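Visite chez Dralano, à Stisau : une cellule numérique vue de l'intérieur

Nous avions pris la route tôt, le 28/3/22, et l'accueil valait bien le trajet : café, brioche, et toute l'équipe du projet Swati réunie autour de nous pour parler d'une seule machine, leur cellule de préhension simulée ! J'avoue que j'imaginais mal comment on « entretient » un robot qui vit dans un ordinateur. Eh bien, cela occupe du monde.

Le principe du poste

La cellule se compose d'un bras, d'une pince noire à deux doigts et d'un décor de chambre, avec une commode blanche en guise de table de travail. On y pose des objets du quotidien (enfin, presque du quotidien) et l'on vérifie les réglages avant de lancer les séries, qui comptent 600 essais chacune. Les vues rendues s'affichent au mur, en grand, et on se prend vite au jeu.
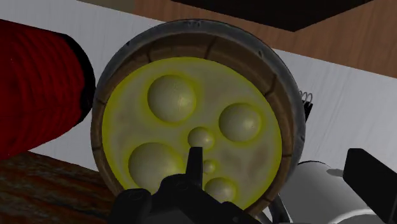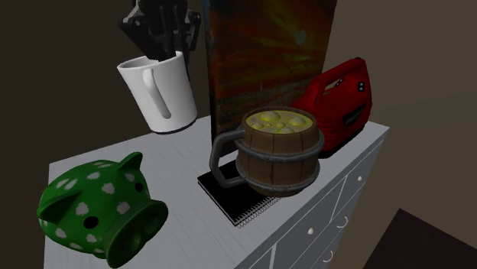 La chope en bois et son breuvage jaune à grosses bulles, visibles sur les deux vues, ont eu un franc succès dans notre groupe.

L'entretien, car il y en a

Chaque matin, on recale l'ouverture des doigts, puis on contrôle les frottements et la masse de chaque objet du catalogue Utico, riche de 708 modèles. Une anse mal définie, nous a-t-on expliqué, et la tasse glisse ou traverse la pince. Le recalage complet prend environ 62 minutes, et l'on nous a montré patiemment le journal des pannes, où reviennent surtout les contacts instables et les articulations qui vibrent au repos.

Nous sommes repartis bien plus tard que prévu, avec une invitation à revenir en avril pour voir la nouvelle pince.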